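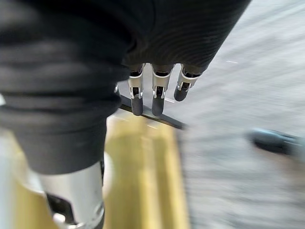 Trocar as capas das mãos do Lamptey

As capas de malha preta do Lamptey duraram menos do que eu esperava. São um tubo de tecido canelado que cobre a mão e desce pelos dedos até à articulação de metal, deixando a ponta de borracha de fora. Em outubro a da mão direita já tinha um fio puxado junto ao polegar, e um fio puxado acaba sempre por entrar na ranhura da articulação.

Para trocar, desligo o braço e espero que os dedos fiquem moles. Enrolo a capa de cima para baixo, como uma meia, e tiro-a pelas pontas. Depois limpo as ranhuras com um pincel seco e vejo se os pinos estão todos à face. Na mão esquerda havia 2 pinos ligeiramente saídos, que empurrei com o cabo de uma chave de fendas. As capas novas encomendei-as à Hornbridge, referência 3701, e vieram um pouco mais apertadas no punho. Convém não as esticar de uma vez.

Com a capa nova é preciso repetir a calibração, porque o tecido faz alguma força contra o dedo e a posição de repouso muda. No menu do Brollow escolho "mão aberta", deixo correr 20 ciclos de abrir e fechar e só então gravo o zero. Se gravar antes, o tecido ainda não assentou e no dia seguinte está tudo fora outra vez.

A tarefa que uso para confirmar é a dos chinelos na prateleira baixa da mesa. É boa para isto: obriga o braço a descer muito e a mão a trabalhar quase encostada à madeira.

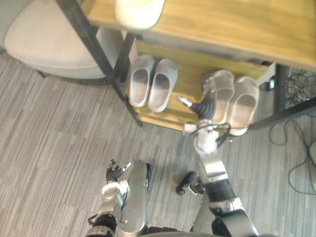
Baixei a velocidade para 70 por cento nas primeiras passagens. Com a velocidade normal a mão chega à prateleira antes de eu conseguir carregar na paragem, e já parti uma ponta de borracha assim. Os cabos junto ao punho também merecem uma vista de olhos nesta altura - têm de ter folga com o braço todo esticado, mas sem fazer um laço tão grande que se prenda nos pés da mesa. Prendo-os com velcro. As abraçadeiras de plástico marcam o isolamento.

A câmara do punho é a última coisa. Uma capa mal puxada tapa parte da imagem e o Cudus, o programa que grava as sessões, não avisa. Abro a imagem no portátil, aponto a mão para o chão e verifico se vejo as pontas dos dedos e o espaço entre elas.

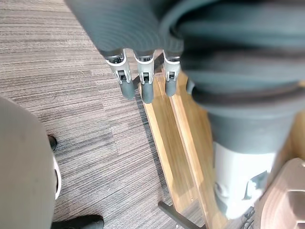

As pontas dos dedos vistas pela câmara do punho, por cima da tábua.

Falta-me arranjar uma maneira de marcar a altura certa da capa no punho. Por agora faço um risco a caneta branca no tecido, que desaparece ao fim de umas semanas.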